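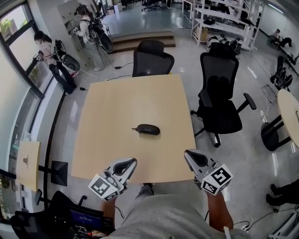 Marker cubes on both grippers, table cleared down to one small test object.

Workshop tips: looking after a pair of hand-held grippers

These notes cover the two-gripper set on the Tomstead bench. Most of them apply to any hand-held pair with printed marker cubes and a cable. The fixed arm has its own page.

Before you sit down

Wipe the cube faces with a dry microfiber cloth. Fingerprints on a white face are harmless until the ceiling lights catch them, and then the tracker loses a corner. Do not use glass cleaner on printed faces. It lifts the black at the edges after a few weeks. If a face is scratched through the print, change the whole cube. A patch never sits flat.

Check that each cube is tight on its mount. Hold the gripper body in one hand and try to twist the cube with two fingers of the other. Any play at all means the offset is wrong and the set has to be calibrated again after tightening. The Prydderch mounts take a small hex key, which lives in the lid of the case and should go back there.

Open and close each gripper 12 times with nothing in it. You are feeling for a catch near the end of travel. A catch on closing is usually lint in the slide. A catch on opening is usually the return spring, and the spring is a replacement part.

Cables

Leave slack at the wrist - enough to turn the hand fully over. A cable that pulls at the end of a turn will work its connector loose, and the fault shows up as dropouts that look like a software problem. We lost most of a Tuesday to one of these.

Run the cable down past the knee and away from the chair casters. Tape it to the floor only where people walk. Gaffer tape, folded over at one end so it comes up in one pull.

Check the connector shell before the wire. On the Fundance leads the shell cracks first, on the side with the molded arrow. Part number 969 fits both hands.

Finger pads

Clean the pads with isopropyl alcohol on a cotton swab and let them dry open. Closed pads stick together and tear at the tip.

Replace pads in pairs. A new pad against a worn one closes off center, and small rounded objects will squirt out sideways. Press a new pad down from the base toward the tip, then leave the gripper clamped on a folded cloth overnight.

Table and chair

Set the seat so your forearms are level when the tips reach the middle of the table. If your shoulders come up, the chair is too low.

Keep one small dark object on the table for the warm-up check and put everything else on the shelves. Pick it up with the left, put it down, pick it up with the right. If one hand misses and the other does not, recheck that hand's cube before touching any settings.

Calibration

Calibrate after a cube change, after a drop, and every 7 days in normal use. The Cargate routine gives a score out of 100. Anything under 93 gets run again. Two low scores in a row: stop, clean the cubes, check the mounts, start over.

Write the score on the card in the case, with the initials of whoever ran it.

Putting away

Unplug at the wall end first. Coil the cable loosely, over and under - never around the gripper body. Store both grippers with the jaws slightly open and the cubes facing up.

Spare pads are in the second drawer. The old gray ones are the wrong width and can be thrown out.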